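Movo bag range: fabric and strap changes for September

The Vemstead daypack and the Nutano messenger bag move to a 600-denier polyester shell in September. Capacity is unchanged. Orders placed under style code 905 will ship in the new fabric.
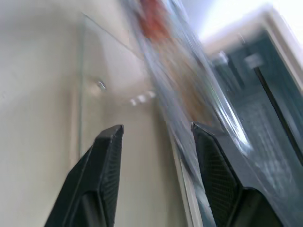

Shoulder straps now carry a denser mesh on the side that sits against the body. The weave is fine and black, close in look to the mesh on the inner faces of the two gripper fingers. Strap length adjusts to 65 cm.

Shalini Mathur has updated the care sheet. Sponge clean only, and air dry with all pockets open.

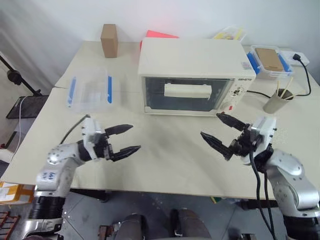
The main zipper on the Vemstead now runs farther down both sides. It lets the front panel drop open in a wide V, much like the gripper on the left above the table, and a boxy item can go in flat. Laptop sleeve dimensions stay as listed.

Stores needing swatches should write to Kuldeep Nishad at the Kushwaha office. Limit 2 sets per store.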